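Tidying tips: is a robot tidy-up kit worth the money?

Posted 14 September 2024

Readers keep asking whether they should buy the Brutley two-arm kit for the craft room. It costs more than my cooker did, so I was wary before I opened the leaflet. Skoriveo, who sell it here, promise "a clear worktop every evening". Mine is usually buried in tape and bits of ribbon, so I read on. 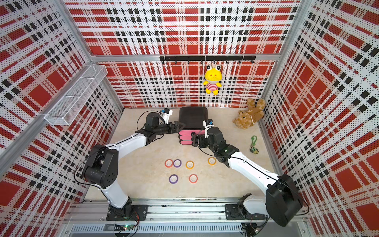

My first tip is to measure before you get excited. The arms bolt to a rail along the front, and you need 30 cm free behind your usual working space. You also lose the front edge, where most of us like to stand. A set of plastic drawers costs 13 pounds and can go anywhere.

Second, sort by hand first. Throw out dried-up glue and tape ends before any machine gets near them, or you are paying for rubbish to be moved about.

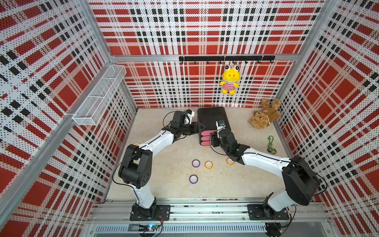

Both grippers at the black case, with rolls of tape still on the floor in front.

Third, ask what the monthly plan covers. Skoriveo wanted about 200 pounds a year from July for updates, and spare gripper fingers were extra. The leaflet says the arms are good for lifting up to 500 g. A full jar of buttons can beat that.

Fourth, stick to light drawers with round knobs you can get hold of easily. That goes for stiff hands as well as for grippers. A rub of candle wax along the runners helps a sticky drawer no end. 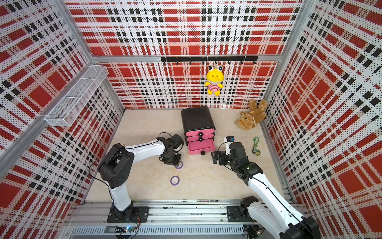
Can I hire one before buying?
Skoriveo don't offer it, though Sustis do a trial with a deposit. Get the return terms in writing first.

I'm keeping my money for now and waxing the runners.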